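Part-time bookkeeper wanted, Slanina

We are a small company with a warehouse and one office, and we look for a person who will keep our books in order. The work is three mornings a week, starting in October. You will enter invoices, check bank payments and prepare the papers for our tax adviser.

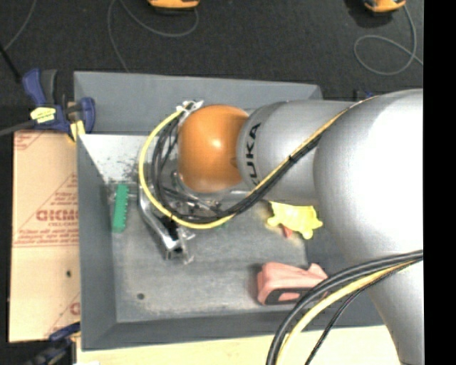 You should have 3 years of practice and write English without big difficulties. Knowledge of Czech is welcome – but we do not require it. We pay each month on time, and after 6 months we will speak together about more hours.

Please send your CV and a short letter to Vlasta Gajdoš, Slanina, P.O. Box 3079. We answer to every letter.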